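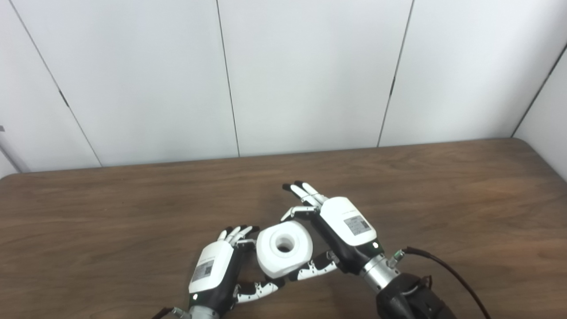 What happens to the people at a plant when the handling work is automated? Most of them stay on the floor but change tasks — less lifting and turning of parts, more checking, setting up and clearing faults, often on a different shift pattern and sometimes at a different pay grade.

Handling automation at Jemmont

Jemmont is a maker of molded housings and fittings. Its finishing hall is often used as a case of gradual automation in small-parts work. Two-handed robots were brought in for the holding and turning steps, which had been done by hand at long benches. The control software came from Sanent. Older fixed machines in the same hall, made by Clutow, were kept.

Background

Before the change, finishing was bench work. A worker picked up a part, turned it under a lamp, felt the edge of the opening for burrs, set it down. Up to 1333 parts a shift at a good bench. Sore wrists and thumbs were the main complaint and people swapped benches every 2 hours to spread the load. Training was short, turnover high in summer, July being the worst month.

Earlier attempts with simple grippers did poorly on parts with rounded edges. Slipped, or marked the surface. Jointed fingers were tried next, with the thumb supporting from underneath, much as bench workers had been doing.

Introduction

The first stations ran alongside the manual benches, not in place of them. Joon-young Yook, then shift lead in finishing, wrote the handover rules, a two-page sheet still pinned up in the hall. It says who may restart a station, who signs off a bad batch and when a worker can switch back to hand finishing without asking. The last rule was disputed by the planning office and kept anyway.

Changes in the work

Of the 76 people in finishing, most were moved to one of these jobs:

Station tending — loading trays, clearing dropped parts, restarting after a stop. One person per pair of stations.

Inspection — looking over parts set aside by the software. Slower than bench work, and harder on the eyes according to staff.

Teaching — guiding the hands through a new part shape until the grip is repeatable. Paid one grade higher. Few openings.

Hand finishing — short runs and odd shapes only.

Wrist complaints went down in the first year. Complaints about boredom and noise went up, mostly among tenders. Several long-time bench workers said they missed setting their own pace, since a stopped station shows on the hall screen right away and a person stretching thier back did not. The screen was later moved out of view of the break area.

Night work changed the most. The late crew was cut to a few tenders and one inspector, finishing at 6 a.m., and the workers asked for a second inspector so nobody would be alone at that end of the hall. Granted after some months.

Pay and training

Teaching posts were at first filled by the engineering side. After objections they were opened to bench staff, with a paid course run by Ahn, a local training firm. The course covers grip setup, safe stops, cable checks at the wrist and basic fault reading. No programing. A bonus of 700 is paid on passing, in a single payment.

Criticism

The main criticism is that entry-level jobs dried up. Nobody was let go in finishing, but people who left were not always replaced, and the summer hiring stopped. A second point is skill loss — newer staff have little practice at hand finishing, and short runs now depend on a handful of older workers. Jemmont has since set aside one bench for practice, open to any shift.

See also: bench work, job rotation, machine tending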